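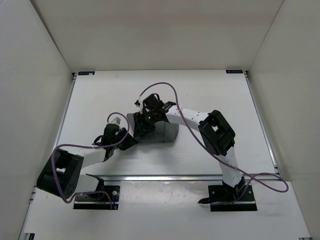 My aunt sent me the flood picture at six in the morning, and then she sent it again, in case I'd missed it. You may have seen it too. Brown water up to the roof of a bus, a man standing on top with a suitcase, and a caption saying this was Plonport last night and the news wasn't covering it.

I live 28 miles from Plonport. It had rained, sure, but the buses were running. So I did what I always do now (my family finds this very annoying) and went looking for where the picture came from.

I learned how from Unathi Magagula, who spent years on the photo desk at a regional paper and now runs a small checking team in Sollport. I'd gone there in February to spend a few days watching them work, and I'd expected something like a police drama. It's mostly people squinting at street signs! Unathi had a cold and a huge flask of tea, and she spent my entire first morning on one lamppost.

"Look at the boring stuff," she told me. "People who want to fool you pick the exciting part. They don't check the curb."

So, the bus. A reverse image search gave me 147 results, most of them the same post copied over and over with the same spelling mistake in it. I sorted by oldest and kept scrolling. Way down the list was a version that hadn't been cropped, posted years earlier on a travel forum, and it had a whole extra strip of street on the left side. There was a pharmacy sign in a language they don't speak in Plonport. The cars were parked facing the wrong way for our roads, too.

I sent it to Riaan Tshabalala, who sits across from Unathi and has a scary memory for floods. He wrote back in four minutes. He'd seen that bus passed off as three different towns already, and he had a folder for it.

What gets me is the numbers. The fake post had been shared nearly 600 times by lunch. Riaan's write-up, which was careful and clear and had links to everything, had 384 views by the end of the week, and I'm pretty sure I was a dozen of those. I asked him if that made him want to throw his laptop in the harbor. He said some weeks, yes, but people do search for this stuff later — sometimes a year later, when the picture comes around again — and he'd like them to find something when they do.

I called my aunt that evening. I'd planned a whole speech and dropped it, thank goodness, and just asked her where she'd gotten the picture. From Zodwa Makhubela at her choir, who got it from her son. She'd been worried about me, that was all. She thought I might be near the water.

I sent her the old forum post and she looked at it for a while. Then she asked if the man with the suitcase got down okay. I've been trying to find out ever since. Riaan has added a note to the folder, and so far we have the name of the street.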